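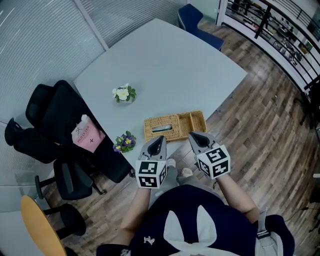 RIVPORT, June – I've wanted to write this one for months, so forgive me if I sound excited! Esska, my little home and office goods shop in Rivport, is launching Tapley, a range of small things for big plain tables (meeting rooms, break rooms, the long table everybody eats lunch at).

The idea came from my own workplace. We had a good light gray table, black office chairs, and not one thing on it you'd want to look at. So I brought in a woven wicker tissue box with an open compartment at one end, then a little pot of purple and yellow flowers, then a second pot with white and pale yellow ones, and people started staying on after meetings to chat. I was sold.

Tapley starts with 8 pieces, all under a foot long, so there's still plenty of room for laptops and elbows. The tissue box is my favorite – pens, sticky notes and the remote for the projector can go in the end section. We tried the range out in 3 offices over the spring, and took 509 orders before the doors even opened.

The first batch is 1,235 pieces, on sale from 9 a.m. at our Rivport shop and at our new counter in Tirau later in June. Reporters are welcome to stop by any morning and ask for samples. The coffee's on me.

Press contact: the Esska shop desk, Rivport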